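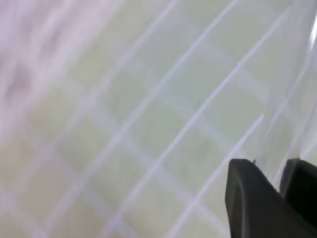
Soft green check, crossed with pale lavender stripes.

FOR IMMEDIATE RELEASE

Tanora Brings the Picnic Indoors for February

MIVVILLE — Hello from the back table at Tanora, where I'm typing this with soup on the stove and a very long list of sandwich fillings next to me! I'm Polyxeni Stergiou, I own the place, and I'm thrilled to announce that we're opening for Saturday lunch all through February with a brand new menu we're calling the Indoor Picnic.

If you know us, you know we've always been a weekday spot. Soup, stew, a hot sandwich, coffee, closed by late afternoon. People have been asking for a weekend lunch for as long as I've had the keys, and I've always said "maybe in the spring." Well, spring came and went a few times. This past fall Annelore Görtz, who runs the kitchen with me, put a proposed menu on my desk with a start date already written on it, and I couldn't think of a good argument against it. So we're doing it in the dead of winter, when everybody in Mivville could use a picnic.

So what is an indoor picnic?

It's lunch in a basket. You pick a basket from the menu, we pack it in the kitchen, and it comes out to your table with everything you need inside. You unpack it yourselves and pass things around. You stay at your table as long as your sitting lasts, and you can take home whatever you don't finish (we'll have boxes at the counter).

There are two sittings every Saturday in February, one at 11:30 a.m. and one at 2 p.m. We seat 51 people at each, and children of all ages are welcome. If you have a stroller, tell us when you book and we'll put you at the front, where there's more floor.

What's in the baskets

The Plain Basket is the one I'd order. Egg salad with a lot of dill, ham and butter on a long roll, cucumbers in sour cream, potato chips, two kinds of pickles, and a lemon bar. It's the food I grew up eating on a blanket next to a highway rest stop, only with better bread.

The bread, by the way, is from Jurčo. They bake for us every weekday already, and for the Indoor Picnic they're making a soft seeded roll that you won't find at their own counter. Kamrul Abeysekara is the baker there and he sent over batch after batch for us to try before the holidays. We ate a lot of rolls. The first ones were too crusty for egg salad (the filling shot right out the back!), and the ones we settled on are tender enough that you can eat them one-handed. I asked Kamrul for a quote to put in this release and he wrote back, "It's a good roll. Put plenty of butter on it."

The Garden Basket is our vegetarian one. White bean spread, roasted peppers, a wedge of cold potato omelet, marinated mushrooms, a carrot salad with cumin, and an apple hand pie. Annelore has been working on that hand pie since September and I think it's the best thing on the menu. Ask for the omelet without onion if you need to. The whole basket can be made vegan, and in that case we swap the omelet for stuffed grape leaves. Those are from my mother's recipe and they go fast.

The Big Basket feeds four hungry adults. It has cold fried chicken, coleslaw, deviled eggs, the seeded rolls, a jar of bean salad, pickles, and a whole small chocolate cake. Please order this one by Thursday evening. The chicken gets an overnight brine and we can't rush it.

Then there's the Small Basket for kids, with a cheese roll, apple slices, carrot sticks and a cookie. Grown-ups have already asked me if they can order it. Yes, you can.

All the pickles come from Zundov, the little pickle company out past the feed store. Štěpánka Malý started it and still does most of the packing herself, and she's letting us have the sour green tomatoes that usually sell out by Christmas. You can buy jars to take home at the register, too — she's promised to keep us stocked for the whole month.

To drink, we'll have hot cider, iced tea, lemonade, coffee, and a ginger soda that we make in-house. No alcohol, sorry. Our license doesn't cover it and I'm not starting on that paperwork this winter.

What else is going on

Talha Durrani will be playing guitar at the 2 p.m. sitting. A lot of you know him from the summer evenings at the bandstand. He takes requests and he keeps the volume down where you can still talk. The 11:30 sitting is the quiet one, with no music at all, and I know some of you will be happier there. We'll have cards and a few board games on the shelf by the coat hooks at both.

We're also starting a recipe swap. There's a box on the counter and a stack of blank cards, and we'd love your family's best picnic dish. It can be anything that's good cold: a salad, a sandwich, your aunt's pasta with the olives, a cake that travels well. Annelore and I will cook our way through the box, and our favorite goes into the baskets for the last Saturday of the month with your name on the menu. Whoever wrote it down gets a free Big Basket. Put your phone number on the card, please, and write clearly, I'm begging you.

"I want the cards with stains on them," Annelore told me when I asked her what to say about this part. "If it's stained, somebody made it a lot."

How to book

Call us at the restaurant any weekday after 2 p.m., when lunch has calmed down and I can hear you, or stop in and write your name in the book. We're holding a few seats at each sitting for walk-ins, and they're first come, first served. Parties of more than eight should call and talk to me directly so I can work out the tables. Tell us about allergies when you book. We do use nuts, eggs, dairy and wheat in the same kitchen, and I'd like to talk it through with you ahead of time if any of those are a problem.

Baskets can also be ordered to go, for pickup between the sittings. We ask for the basket back by the following Wednesday. There's a small deposit, returned in full when the basket comes home.

Weekday lunch stays exactly the same, same soups, same hours, and the lentil is still on Tuesdays. We'll be making a decision about Saturdays in March once the month is over, so if you like it, come and tell me in person!

About Tanora

Tanora is a lunch restaurant at 53 Orchard Street in Mivville, owned by Polyxeni Stergiou. The kitchen is led by Annelore Görtz. The menu changes with the season and everything except the bread, the pickles and the potato chips is made on site.

Press contact

Polyxeni Stergiou, owner, Tanora. Reporters and food writers are welcome to come by on any weekday afternoon to talk or try a basket. Menus and interview times with Annelore are available on request.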